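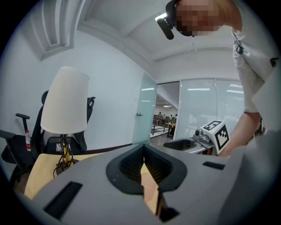
Equipment Planning for Automation Projects
Week 9 handout: Budgeting for hand-held grippers

Bring this to class on Friday, along with your draft equipment list. If your draft still consists of the word "robot" and a large number, please bring a pencil too.

1. Where the money goes

Students like to start with the arm. Arms are handsome, they come with brochures, and a department head will walk down a hallway to look at one. For a project that learns from human demonstrations, though, most of the early spending is on the tools people hold, the cameras on them, whatever the operator wears, and the room.

We will use the Listham plan as our case all week. Listham wanted demonstrations of household jobs, done by hand with grippers. Its first budget had three lines. Its final one had 30, and the project had not become any more ambitious in between.

2. The unit price and the station price

Listham's supplier, Groseo, quoted $795 for a hand-held gripper. The planner wrote down $795, doubled it for a two-handed task, and went to lunch.

The station price, once someone asked what else was needed before a person could record anything, came to $2,252. Same two grippers. The remaining $662 went to:

- cameras and mounts, which Groseo sells separately
- printed marker cubes for tracking
- a head-worn camera
- cables, and then longer cables
- spare finger pads

The table, lamp and chair were already in the building and were entered at zero. Put them in your plan anyway. Things entered at zero have a way of being reclaimed by the department that paid for them.

3. Consumables and wear

Fingers are a consumable. So are clips, straps and anything made of rubber. Ask the supplier how a replacement part is ordered, who stocks it and how long it takes. "It rarely breaks" is a sales answer, and you should write it in the margin as one.

Marker cubes are cheap to print and annoying to replace, as a new cube may mean a new calibration. Budget the operator's time for that. Listham did not, and its May schedule has a gap in it labeled "misc."

4. Lease or buy

Drasteo offers the same class of station on a lease. Work out the break-even month yourselves from the rate sheet given out in lab. Two warnings:

a) The lease includes repairs but not shipping, and grippers do not walk.
b) A lease that ends mid-project is a purchase made in a hurry.

5. The Varghese rule

In this course we use the Varghese worksheet, which asks one question of every line: what stops if this item is missing tomorrow morning? If the answer is "everything," buy a spare. If the answer is "nothing," explain why it is on the list. Most of the entertainment in grading comes from the second group.

For Friday

Prepare a budget for 9 stations. Show unit price and station price in separate columns. State which items you assume are already on site, and whom you asked. "Contingency" may appear once.

Equipment Planning course page | Questions: use the course mailbox | Handouts may be copied for class use | Back to top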